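Jorkirberg Fever Diaries, data card

Version 2, released May 2, 2026
Maintainers: Marthinus Chauke, Jinfeng Wan

Summary

The set holds 3000 diary entries from adults who stayed home with a fever. Entries come from 64 households in Jorkirberg. Each household kept a diary for up to 30 days, starting on the first day any member had a temperature of 38.0 °C or higher. Entries were typed into the Cludix form or copied from paper sheets.

Files

entries.csv: one row per diary entry
households.csv: one row per household
codes.txt: value lists for all coded fields

Join on house_id. Person numbers start again at 1 in each household and are not unique across the set.
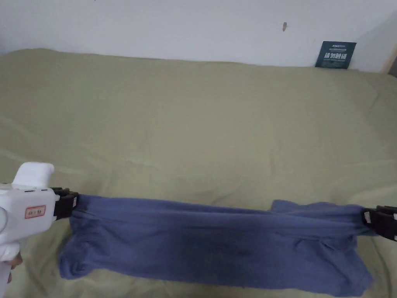
Blue knit T-shirt held at both ends.

Fields in entries.csv

house_id: string, four characters
person_no: integer
day_no: integer, 1 to 30
temp_c: decimal, one place, blank if not taken
temp_site: mouth, ear, armpit, unknown
night_sweat: 0, 1, blank
clothes_changed: number of changes between going to bed and getting up
sleep_hours: decimal, as reported
rest_place: see codes.txt
note: free text, names removed

A blank is missing data. A zero was entered by the person. Version 1 mixed the two in night_sweat and should not be used for that field.

Collection

Paper sheets were keyed twice by different people. Where the two copies did not match, Chauke checked the sheet. Households on the Dullar side of the district used ear thermometers only, so temp_site does not vary there. No readings have been adjusted for site.

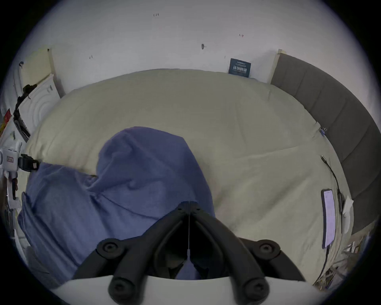
Bed with a cream-beige duvet.

Known problems

Sleep hours are rounded to the whole hour in most paper entries. Times after midnight were sometimes logged under the wrong day; these rows have day_flag set to 1 in households.csv under the matching house_id. Entries thin out once the fever ends, and the last week should not be read as a full record.
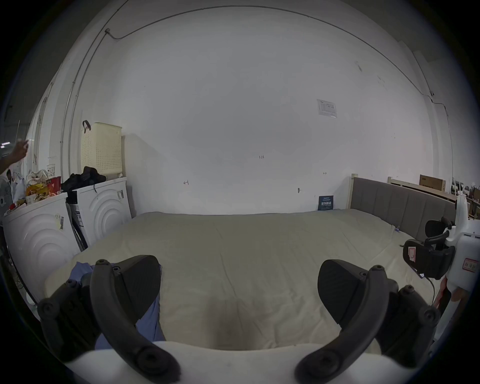
The rest_place field records where the person spent most of the night. Codes are bed, sofa, chair, floor and other. Bedding and clothing are not part of the code: a mattress beside a gray upholstered headboard, with a crumpled blue cloth lying on it, is still coded as bed. A mattress placed directly on the floor is coded as floor. Changes of place during the night go in note.

Loading

Files are UTF-8, comma separated, with a header row. The Lopes import script reads blanks as zero by default. Set keep_blank to true before use.

Contact

Send corrections to Jinfeng Wan with the house_id, person_no and day_no of the row.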